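From: Jitendra Yadav
To: newsdesk-editors list
Subject: Re: [newsdesk-editors] Breaking headlines, truncated excerpts and the June migration

Narendra Goel wrote:

> Since we moved the regional news site over to Potska the front page
> shows the wrong excerpt for a good share of the politics stories. The
> headline is right and the picture is right, but the two lines under it
> are from the previous version of the copy. On the night of the council
> results we had a corrected turnout figure in the article and the old
> one on the front page for most of the evening. Readers noticed before
> we did.
>
> Anju has gone through the list and finds 747 stories where the excerpt
> and the first paragraph do not agree. Is there a way of rebuilding them
> in bulk, or do we have to open and save each one? And should we be
> writing the excerpts by hand in the first place?
>
> Narendra

Narendra,

You do not need to open each one. The excerpt is stored separately from the article body. On the old system it was generated each time the page was drawn, so it could never be out of step. Potska generates it once, on first publication, and then leaves it alone unless somebody ticks "refresh summary" in the side panel. Most desks do not know the box is there. Ours did not until Shanti Saxena found it.
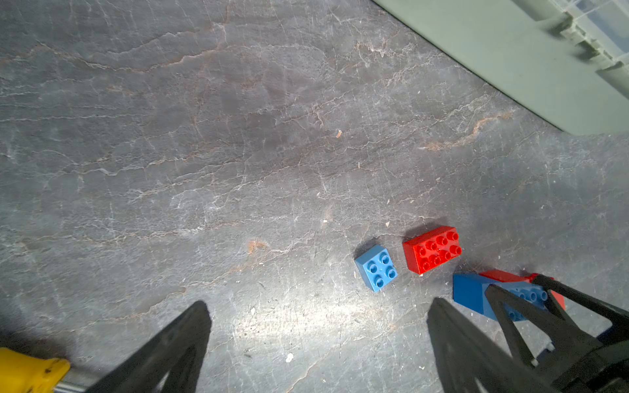
The bulk rebuild is under Tools, then Content, then Summaries. It takes a date range and a section. Run it on one section at a time. It handles 500 stories in a pass and stops without an error message when it reaches that number, so with your total you will need at least two passes even if they are all in the same section. After each pass, check the date of the last story in the log and start the next range from there.

Two warnings. It overwrites excerpts written by hand as well as those the system made, and there is no undo. Export the summaries table first and keep the file. Also, it changes the "last modified" time on every story it touches. If your front page is sorted by that field, you will get last winter's by-election at the top of the politics block. Switch the sort to "first published" before you begin, and switch it back when the cache has cleared. On our server that takes 14 minutes. Yours may differ.

On the corrected figure: this is a separate fault and the rebuild will not cure it. Predside, which does our syndication feed, keeps its own copy of the excerpt and asks for a new one only when the headline changes. A correction to the body alone is never picked up. Our rule is now that any correction to a number, a name or a result must go with a change to the headline, even if that change is only the word "corrected". Deepak Semwal objected to this on grounds of style, and I have some sympathy, but partner sites were running an old vote share under our name and I consider that the worse problem. 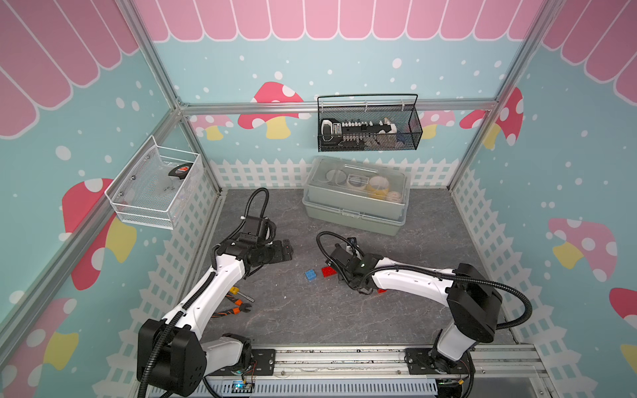

Jitendra Yadav
Production editor, Stornness

As for whether to write them by hand, we tried both. The automatic excerpt takes the opening of the first paragraph and cuts it at a fixed length, which is how you end up with lines such as "The minister has denied that". For court reports this is more than untidy. A sentence cut before "was cleared of" can leave a reader with the opposite of the verdict, and our lawyer asked us to stop using automatic excerpts on anything from the courts. We did so the same afternoon.

For politics and courts, the sub who passes the story now writes the excerpt. For sport, weather and traffic we let the system do it. The limit we work to is one full sentence, with the name of the place in it, and no figure that might change overnight. Results nights are the exception, and there one person looks after the front page excerpts from 10 p.m. until the last count is in.
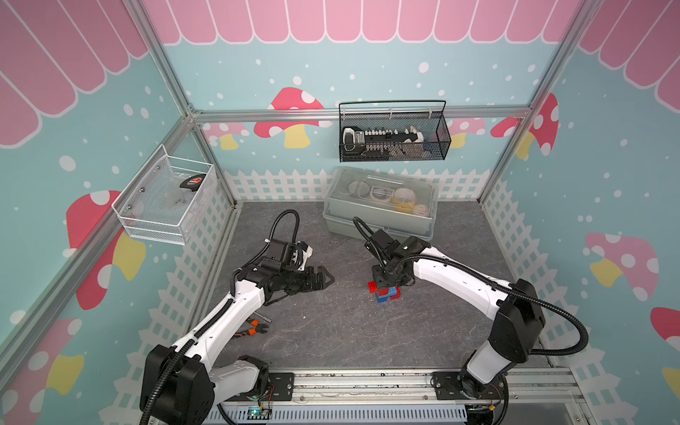 Section defaults are the other thing to look at before you run anything. Each section in Potska has a fallback summary and a fallback picture, used when a story has neither, and the migration fills them with whatever came first in the media library. The fallback picture ought to suit the section it stands for. A wall of cartoon mushrooms and a white picket fence will pass on a children's page, but it should not be able to turn up beside an inquest. Set both fields to blank for politics and courts, and the system will then refuse to publish without them.

The Vainio plug-in that somebody recommended here earlier in the thread does refresh the excerpt on every save. I would not install it yet. It conflicts with embargoed stories: the excerpt is made public when the draft is saved, while the story itself stays hidden. I have reported this and had an acknowledgement but no date.

If Anju Sisodia can send me her list off-list, as plain text with the story numbers in the first column, I will check it against the script we used and tell her which ones have excerpts written by hand.

Jitendra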